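Pre-Opening Walkthrough – Menside Street Self-Service Laundry
Checked by: Ilídio Calado
Date: May 15, 2022
Unit size: 1125 sq ft
Previous check: September

Marks used: OK / FIX / ASK. "ASK" means I was told something and I don't believe it yet.

Front entrance
Door closer – FIX. Slams. The owner says it was adjusted after the last visit. If so, it was adjusted the wrong way.
Mat edges flat – OK
Opening hours posted – OK, though the sign lists holiday hours from two owners ago.

Floor and drains
Floor drain, washer row – FIX. Grate is loose at one corner. I could lift it with the toe of my shoe.
Floor drain, back room – OK
Non-slip coating – ASK. The Kiteo leaflet promises it lasts for years. By the soap machine it has gone shiny already, and shiny is what people fall on.
Wet floor sign – OK. One sign, kept behind the door where the customers can't see it.

Washers
Hoses – 13 checked, 3 with bulges near the fitting. FIX before anyone runs a load. "They've always looked like that" isn't an answer.
Shutoff valves reachable – OK, except the last machine, where you need a longer arm than mine.
Out of order tags – ASK. Two machines are tagged and both were running.

Dryers
Lint screens – OK. Very clean. I would like to see them on a day when I haven't called ahead.
Duct behind dryers – FIX. There is a 90 degree bend straight off the back of the end dryer, crushed on one side. Lint collects there. Cordeiro quoted for a replacement and I gather the quote is still in a drawer.
Duct cleaning record – ASK. Every entry is in the same pen and the same handwriting, down to the same slant.

Electrical and fire
Panel clear – FIX. Boxes of Flarkumis softener stacked against it again.
Extinguisher – OK, in date, gauge in the green.
Emergency light – FIX. Test button does nothing. The bulb was blamed. I doubt it's the bulb.
Exit route at rear – OK

Folding area
Table steady – OK
Table edges smooth – OK
Shelf above table – FIX. Held by two screws where the bracket has holes for four. People put full baskets up there.
Lighting – OK

General comment
Better than September, which isn't saying much. The hoses and the crushed duct have to be done first, and I want receipts this time – a phone call won't do.

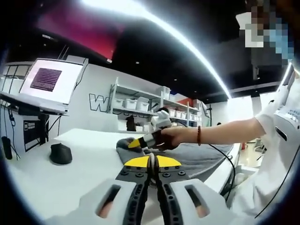

I'll come back for the FIX items once the receipts are in, and the emergency light gets tested with me standing under it. Until then my signature stays off the last page.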